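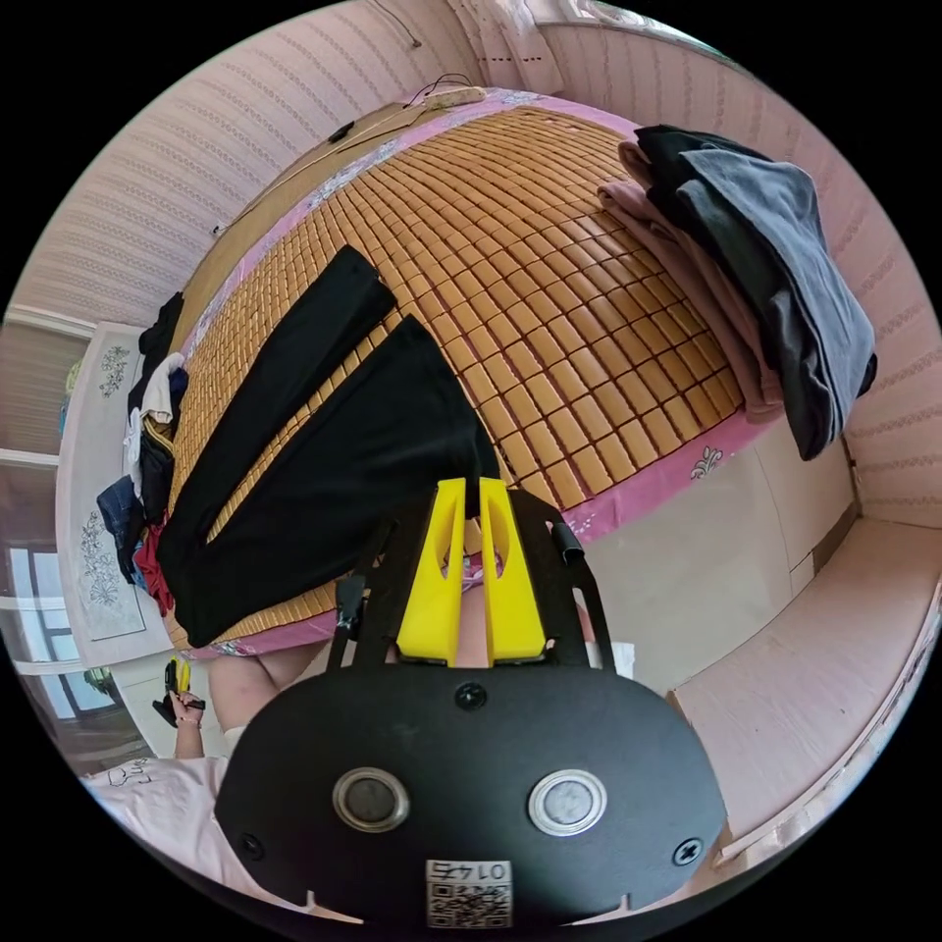

Minura Tile Sleeping Mat

A summer mat made of small rectangular tiles in close rows, tan in color. It lies directly on top of your usual bedsheet and gives a firmer, smoother surface than cotton. Item number 1575. Updated 22 November 2022.

Sizes

Single – 90 cm wide
Double – two widths, see the size chart
Other widths are cut to order by our Skov workshop and cannot be returned.
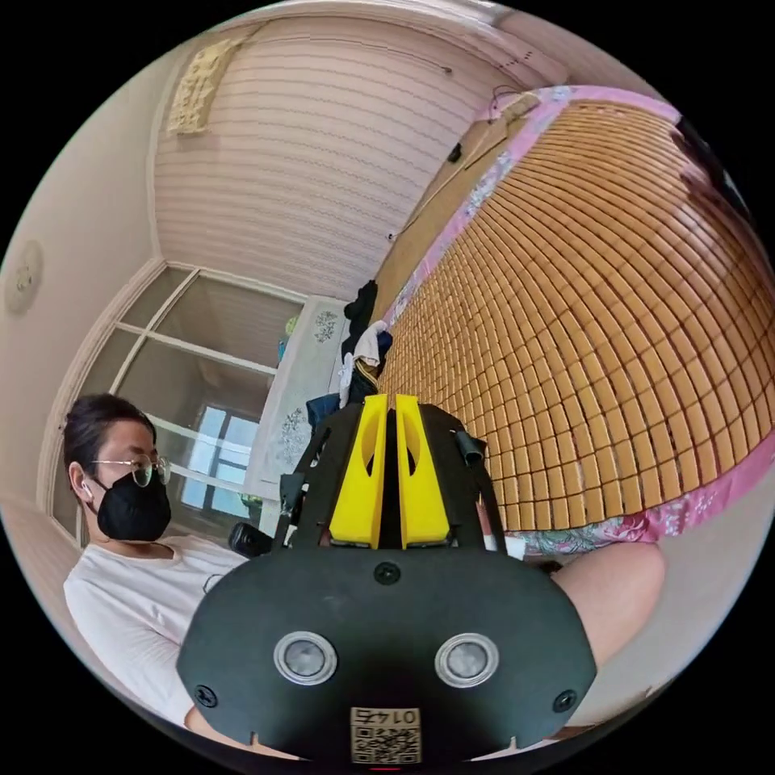
Lay the mat with the smooth side up and pull it straight from the foot of the bed. A sheet that is a little larger than the mat will show along the borders and keeps the edge tiles off the mattress piping. The mat follows a soft mattress but works best on a medium or firm one.

The surface is flat enough for folding laundry. Trousers can be spread out full length on it and smoothed by hand before they are folded. Do not iron on the mat.
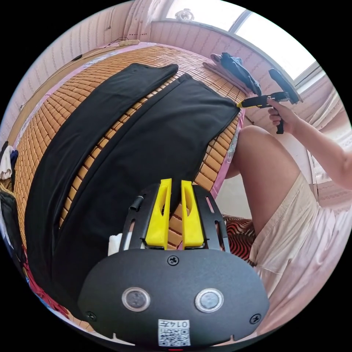

Care

Wipe with a damp cloth and dry in the shade. Do not machine wash. Roll the mat for storage, tiles facing out – folding it flat strains the cords. We usually put ours away in October.

Spare cord and edge tiles are sold under Gralness Parts. The storage bag is sold separately.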